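Opinion > Town Life > Essays

The Trouble With the Free Shuttle

Every few years a town my size decides that what it needs is a free bus. I have lived in three such towns, and I have watched the same meeting in all of them. A slide goes up with a smiling rider on it. Someone says the word "vibrant." By the end of the evening the thing is as good as approved, and those of us who asked how often it would run are made to feel like we kicked a dog.

I ride buses. I want that on the record before the letters start. I rode the paid bus in Cavstead for most of my working life and I would ride it again tomorrow if it still went anywhere near my street. My doubts about the Memham shuttle come from standing at bus stops, and I think more of the people who plan these routes ought to try it.

The Memham shuttle is supposed to make a loop: the library, the clinic, the two grocery stores, the high school, and back. The loop is drawn as a circle on the brochure. It is shaped more like a dropped shoelace. If you get on at the clinic and want the nearer grocery store, which is a short walk for anyone with good knees, you ride the whole way past the high school first. The bus only goes one direction. For a person who has just come out of the clinic, good knees are not a safe bet.
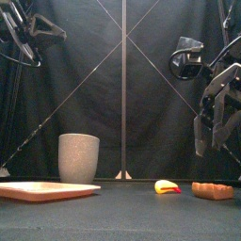 Then there is the wait. The plan calls for one bus, and one bus on a loop that long comes by every 90 minutes. I have asked what happens when the driver needs lunch. I was told this was being looked at. People who own cars hear "every 90 minutes" and think it sounds like plenty of buses in a day. People who don't own cars hear that if the pharmacy line is slow they will be sitting on a bench until it gets dark.

Supporters always bring up the price. It's free, they say, so what are you complaining about? But the fare was never what kept people off the old bus. I talked to my neighbors about it when the route was cut, and what I heard was that it came late, or it came early and left, or it stopped running before the second shift let out. One woman told me she would gladly pay double for a bus that ran on Sunday evenings. I know one street is no survey. Still, nobody from the town has come down it to ask.

I should be fair to the other side. There is a good case for dropping fares where the service is already decent. Collecting money slows the bus down, since everybody has to dig for change, and the fare box costs something to empty and repair. A parent with three kids feels the price of a trip in a way I don't anymore. If Memham had a bus every 15 minutes and wanted to make it free, I would bring a cake to the ribbon cutting.

What Memham has is a sum of money and a choice about how to spend it - and it has picked the part that photographs well. Free goes on a banner. "Slightly more frequent and open later" doesn't.

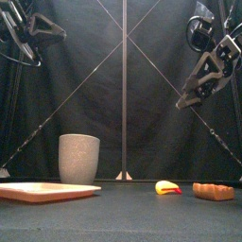
CLIMVILLE, June

I drove over to Climville to see how the idea has aged there, because our brochure holds the place up as proof. Their shuttle has been free long enough for the paint to fade. The brochure says it gave 400 rides in its first week. It doesn't say how many it gives now, and it doesn't say how many of those first riders were families going once around the loop for the fun of it, as I would have done myself when my children were small.

I got to the stop outside the post office at ten in the morning. The posted schedule had been updated by hand in two colors of ink, and the two colors disagreed. A man waiting there with a bag of birdseed said he goes by the blue. The bus came at a time that matched neither one. It was clean, the driver was polite, and there were four of us aboard. I enjoyed the ride. I also noticed that the others all seemed to be retired, like me, with a morning to spend. Anyone who had to punch a clock had surely found another way to get to work long before.

That is my real worry. A bus that can't be counted on slowly collects the riders who don't need to count on it. Then the town looks at who is riding and plans the next schedule for them. The evening run goes, then the early one. You end up with a pleasant outing, paid for by everybody, and the night cleaner at the clinic is still walking home along the county road, which has no sidewalk. 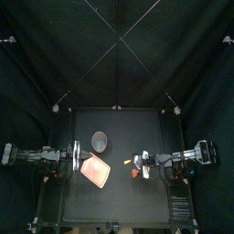 I have been told that starting small is how you get to something bigger. Maybe so. I have lived long enough to see a good many small starts, and most of them stayed the size they were. The bike lane in Cavstead was going to be the first of a network. It is 600 feet long and ends at a mailbox.

If the town insists on going ahead, I would ask for some dull things. Run the bus both ways. Put it on the street before six in the morning, even if that means skipping the middle of the day, when people like me can wait. Print a phone number that a human being answers. And keep the old Route 323 sign at the Sison Road stop, where people already know to stand, instead of paying a designer for a leaf with a wheel in it - I have seen the drafts, and there are several leaves.

Charge me a dollar for it. Charge me two. I'll have it ready in my hand when the doors open, so long as they open at the time it says on the pole.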